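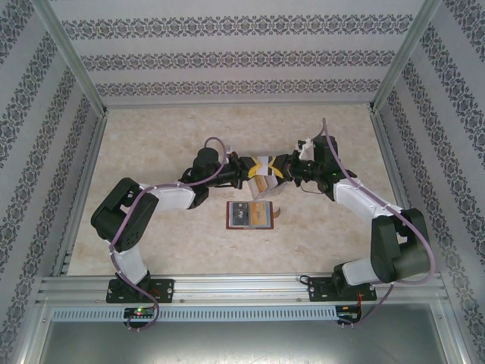 By Witold Zawadzka - edited by Janelle Magbanua - last revised in April

Small carton

A small carton is a light box, most often folded from a single sheet of cardboard, used to hold one item or a few small ones. It is sold flat and set up by hand before packing.

Cartons are usually white, gray or brown. White board takes print well, while brown board is cheaper and hides scuffs. Small goods may be wrapped before they go in, and a card with a greeting or instructions is sometimes added - on top of the item or under the lid.

The Padent catalog lists 15 sizes of small carton, 10 of them with a tuck lid. Plain stock is sold in lots of 3000.

See also: Gift wrap, Packing paper, Tuck lid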